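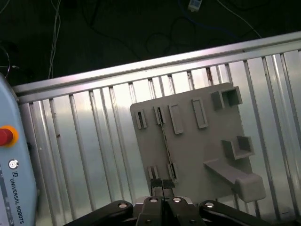

Which robot hand is the best?

People who sell robot hands will tell you that theirs can pick up anything. When a grown-up says "anything", it's a good idea to ask some questions. Can it pick up a grape? A wet bar of soap? One playing card lying flat on a table? Usually there is a bit of a silence after that.

This page is about how engineers test robot hands, and why you shouldn't believe every number you read about them.

What is a gripper?

Engineers don't often say "hand". They say gripper. Your hand has four fingers and a thumb, and skin that can feel a hair. A lot of robot grippers have just 2 fingers, and all the fingers do is move together and move apart. The kind where the fingers stay side by side and pointing the same way, even while they close, is called a parallel gripper.

Try it yourself. Hold out one finger on each hand, keep them straight and squeeze a pencil between them. Now try to turn a page of a book. Now try to do up a button. You will get cross quite quickly. Robots don't get cross, but they drop things in just the same way.

The fingertips matter a lot. Many have pads with a rough pattern on them, a bit like the sole of a trainer. The pattern is meant to stop things slipping. Does it work? Sometimes. It depends what you are holding, and that is the sort of answer you will get used to if you become an engineer.

Why test with a grey board?

At the Bromalport workshop, Myung-ja Yeom compares grippers for people who are thinking of buying one. She uses a light grey board with different shapes sticking out of it. There are narrow raised slots, hollow rectangles, a holder with two square holes and a square cup. A long shelf pokes out with a chunky block on the end.

It looks like a toy for a toddler, the sort where you post the blocks through the holes. The idea is much the same. Each shape asks the gripper a different question. Can you get near a thin slot without bumping it? Can you line yourself up with a square hole if the board is tilted? Can you reach the cup without your elbow hitting the shelf?

(Robots do have elbows. They hit things with them all the time.)

A board like this is useful because it stays the same. If one gripper is tested on a banana and another is tested on a brick, you haven't found out which gripper is better. You have found out that bananas and bricks are different, and you knew that already. So both grippers get the same board, the same arm and the same jobs. That is called a fair test, and you have probably done one at school with toy cars and a ramp.

A tale of two grippers

Myung-ja tried out two grippers called the Pradodska and the Flendimham. The leaflet for the Pradodska said it "never misses". She thought that sounded unlikely.

She gave each one 1,576 tries on the board. The Pradodska missed 212 times. That isn't "never". It isn't terrible either, but imagine a goalkeeper who says she never lets one in and then lets in 212.

So was the leaflet telling fibs? Myung-ja rang up and asked. The company had tested its gripper on one large, soft cube, placed in exactly the same spot every time. It really hadn't missed. The sentence was true, and it was still not much use to anybody who wanted to pick up something else.

The Flendimham missed less often, but it was much slower. Is slow and careful better than quick and clumsy? If you are packing eggs, yes. If you are sorting plastic bottle tops, perhaps you don't mind dropping a few. There was no winner, and Myung-ja wouldn't pick one even when people begged her to.

Robots that can see (sort of)

Some robots have a small camera near the gripper, so the camera goes wherever the hand goes. Imagine having an eye on your wrist. It's handy for looking closely at a slot. It is less handy when your own fingers are in the way, or when something shiny behind the job is throwing bright stripes of light about.

A program called Nam was supposed to find the slots by itself using the camera. It had been shown over 3,826 pictures first. That sounds like plenty. But when Myung-ja asked how many of the pictures had been taken with the lights turned down, the answer was none. You can guess what she tried next – and yes, Nam got muddled.

What is the big red button for?

It's the emergency stop. Many robot arms have one on the teach pendant, a control box with a screen that a person uses to show the arm where to go. Push the button and the arm stops. However clever a robot is supposed to be, people still want that button where they can reach it. I think that's sensible.

Questions to ask about any clever robot

What did it pick up, exactly?
How many times did it try?
How many times did it miss?
Was everything put in the same place each time?
Did a person help it when it got stuck?
Who did the counting, and were they also selling it?

You can try these on adverts for other things too, such as felt-tips that "never run out".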